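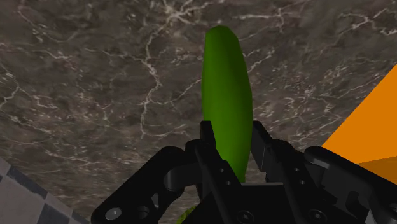 Drevix opened its Cletham office to visitors in February 2023, and most of the people who came wanted to see the kitchen simulator. I spoke with the engineer who ran the demonstration.

The arm in the program works over a dark marble counter, and its first job of the day was a cucumber.

"People expect the hard part to be the arm," the engineer said. "For us it was the grip. Two fingers, one on each side, and you have to decide how close is close enough."

Every task is run 500 times with small changes before the team looks at the results. When the cucumber task was first tried in January, 53 of those runs failed.

"Mostly bad approach angles," the engineer said. "We moved the starting position and went again."

I asked why they would show visitors a simulation at all. "It's what we do all day – we sit at screens," was the answer. "A finished arm would give the wrong idea of the job."

Visitors could change the lighting and the counter surface themselves. A second open day is planned at the Rirnthorpe site, with two stations in place of one. Booking is through the front desk.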